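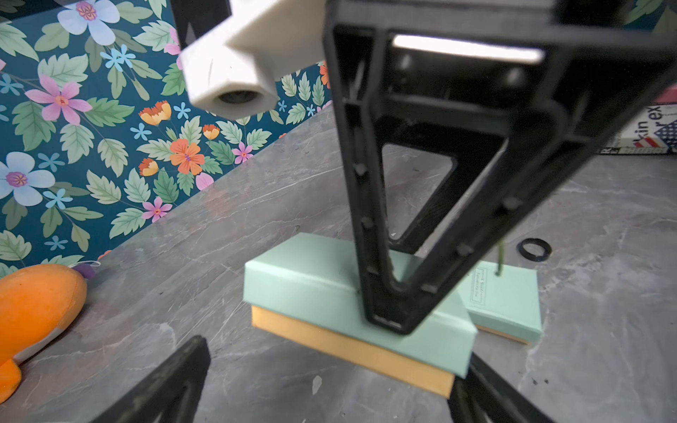 CHAPTER 6
Planning and Budgeting for a Robotic Workcell

Category: Operations and Equipment Planning

Most first requests for automation equipment name a robot and a price. The robot is one line of the budget. A purchasing plan must also cover the table, the frame, the grippers, the cabling, the cameras, and the hours of staff time needed to keep all of them in service.

This chapter follows the planning of a tabletop cell at Jestholm, a packaging firm that handles small gift boxes. By the end of it, students should be able to prepare an equipment list, separate one-time costs from yearly costs, and defend both before a review board. 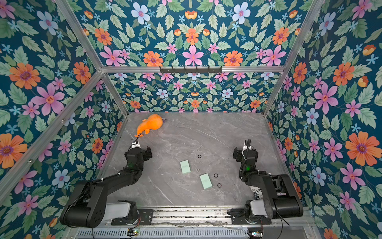
6.1 Listing the Equipment

The list begins with whatever is fixed in place. In a two-arm cell, this includes the aluminum framing, the work surface, the wall panels, and the rail below the arm bases. The arms are entered next, each on its own line, followed by electronics and cables. Jestholm's first list ran to 21 lines. The approved list ran to 69, and most of the added lines were fasteners, spare cables, and replacement parts.

6.2 Matching the Gripper to the Goods

Gripper fingers should be priced only after the goods have been chosen. A lidded box calls for a different hold than a soft toy or a ring, and a buyer who expects all three must plan for trials with each. 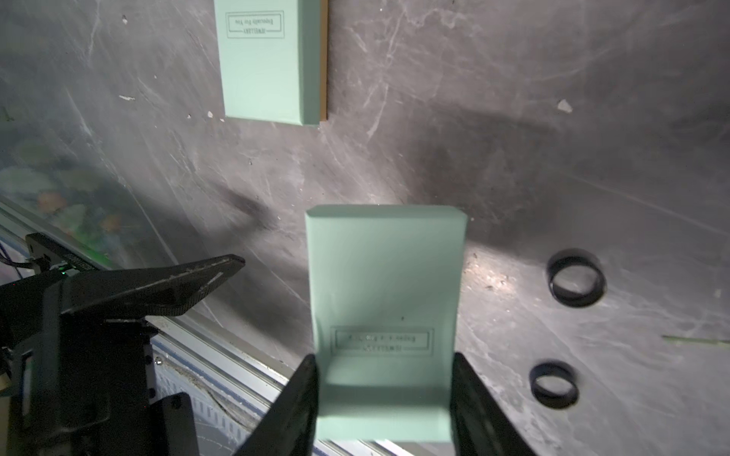 Figure 6.3. A jewelry box held upright between two gripper fingers.

Jestholm asked two suppliers, Rollance and Dritach, to quote on fingers alone. The Dritach quote came to $761 for the set, with delivery in December. Rollance quoted a lower price but charged separately for fitting.

Wear should be budgeted from the first year. Work surfaces become scratched, and fingers are replaced more often than arms. The plan set aside 80 hours of staff time per year for inspection and repair. 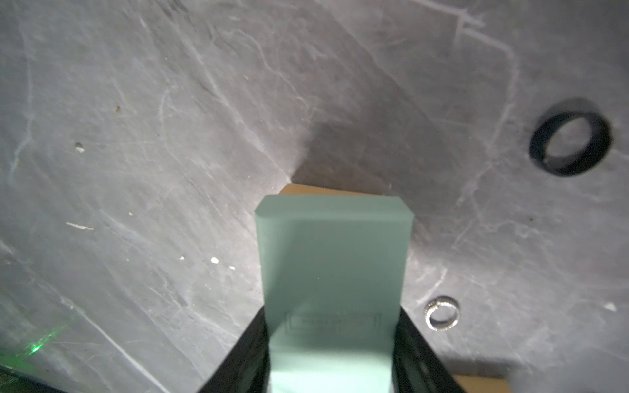 Valeriano Bravo, in his written remarks on the draft budget, objected that the staff hours had been entered as a one-time cost. He asked that they be moved to the yearly column before any order was placed, and the board agreed.

6.3 One-Time and Yearly Costs

Section 6.3 begins with the corrected budget and shows how each line was assigned to its column.

Related chapters
Chapter 5: Writing an Equipment Request
Chapter 7: Comparing Supplier Quotes
Chapter 8: Leasing and Resale

Ó Conaill Educational Publishing | Contact | Permissions | Back to top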